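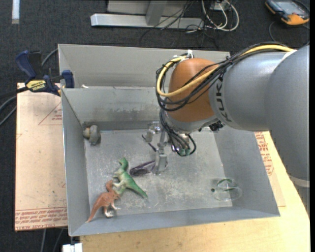 Kivska Two-Compartment Metal Bin: a review

September 24, 2024

I have owned a lot of plastic totes, and every one of them ended the same way, with a crack down one corner and a strip of packing tape pretending to be a repair. So I bought a large gray metal bin from Kivska, the kind with tall sloping walls and a second compartment behind the first, and I have now been using it as a catch-all for 21 weeks.

First, the size. The listing calls it "benchtop," and it will sit on a benchtop, in the sense that a cow will sit in a hatchback. Mine took over the light wooden table I used to do other things on. Measure before you order, then measure again with the drawers open.

The sloping walls are the best idea in it. Small parts slide down toward the floor instead of hiding along the top, and you can get your whole forearm in without scraping a knuckle. The drawback is that everything ends up in one heap at the bottom, which is how I came to spend 10 minutes looking for a single hose clamp. If you like your hardware sorted by size, buy the Trukard drawer unit and be happy.

The finish is where I get grumpy. Kivska describes it as "shop tough." The walls have held up fine, but the floor is scuffed pale with whitish scratches and smudges, worst across the center and the front, where everything lands. The inner back wall has picked up brownish staining along its lower half. I have tried dish soap, a nylon brush and a degreaser from Jerkbridge that smells like a dentist's office. The stain remains unmoved.

None of that affects how it works. Scratches in a parts bin are about as shocking as crumbs in a toaster. I would still like the word "tough" to come off the box.

The divider does its job, though it also collects crud. Little white scraps of paper like to park themselves there, and I flick them off and more arrive. A rounded top might help.

Noise: yes. Drop a handful of bolts in and the dog leaves the room. A rubber mat would fix it, and Hashemi sells one cut to size, but it costs nearly as much as another plastic tote and I have my pride.

Would I buy it again? Probably, on sale. I give it 8 out of 10, with a point off for the floor and another for the lost table.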